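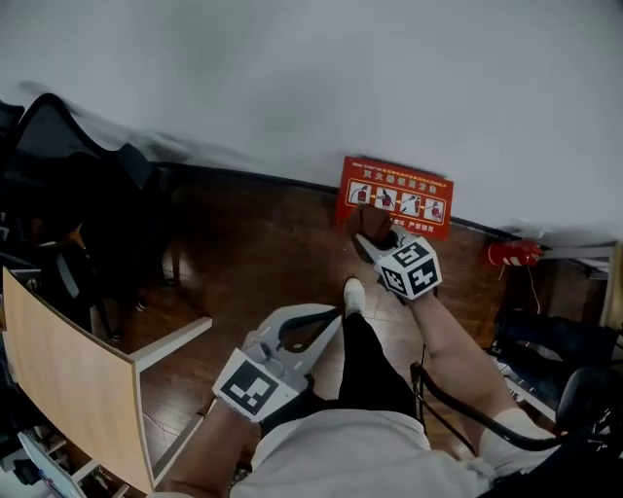 Reader at Wundon wants to know why her demos all come out jerky when she's using hand-held grippers, same as ours, and is it the grippers or is it her. Mostly it's the hands, sorry! Everyone starts out jerky. Quick page of what works for us, typed between jobs, so excuse the shorthand.

Before you start

Markers first. Wipe the cube faces with a dry microfibre cloth. No spray. Greasy thumbprint on a black square and tracking goes funny, and you won't find out till you play it back.

Check the cube is tight. Give it a wiggle. If it moves at all, snug it up and redo your calibration, don't just hope.

Sleeves up past the elbow. Floppy cuffs cover the markers. Watches off too if they're shiny.

Sit or kneel, whatever you can hold for a whole batch. We do a lot of floor-level pickups from a chair, feet planted, leaning in from the hips. Your back will tell you when to stop. Stop then.

Lights: shiny floorboards throw glare. Pull the blind or shift the lamp, or chuck a matte mat down. Keep it the same for the full batch.

Picking up soft stuff

Cloth, small bags, beanies, anything squashy. Go in lower than feels right. Fingers either side of a fold, close slow, pause, then lift. The pause matters, the robot needs to see closed before it sees up.

Don't pinch the very edge. It slides out and you've got a dud.

If you drop it, keep going and pick it up again. Then tag it as a recovery. We binned ours all through February and regretted it, the Gument arm had no clue what to do after a fumble.

Other hand: park it open, in view, still. Not waving about. Whatever your idle hand does gets learned as well. Ours had a nervous twitch for 2 weeks. My fault.

Speed

Half your normal speed. Count it under your breath if you have to. No stops in mid-air unless you mean them.

Keep wrists inside what the arm can do. You can twist round behind a chair leg, the robot can't. Put a bit of tape on the floor where its reach runs out and stay your side of it.

Change things up. Move the object between goes, turn it round, bunch it differently. Our first Hevville set was 219 takes with the bag in the same spot and the arm was useless a hand's width to the left.

Leave ordinary clutter where it is for some batches, clear the floor for others. Label which is wich.

Driving it remotely instead

Use remote for the last few centimetres of anything tight, or anything hot or sharp. Slower but you're seeing what the arm sees. Laggy wifi = overshooting, so plug the cable in. Short sessions. Switch drivers when somebody starts swearing.

E-stop within reach. Always. Not across the room on the bench.

Filing and batteries

Name files as you go, task then hand then take number. Don't leave it to the end of the day, you'll be guessing.

44 takes, then a break and a spot check of the last few. Almost 600 is where towel pickup got reliable on our Hallgrímsson unit, yours may want more.

Charge both grippers together, even if only one is low. Swapping mid-batch means calibrating agian.

Spare foam finger pads live in the second drawer with the hex keys. Colour of the pads makes no difference to anything, but use a matching pair.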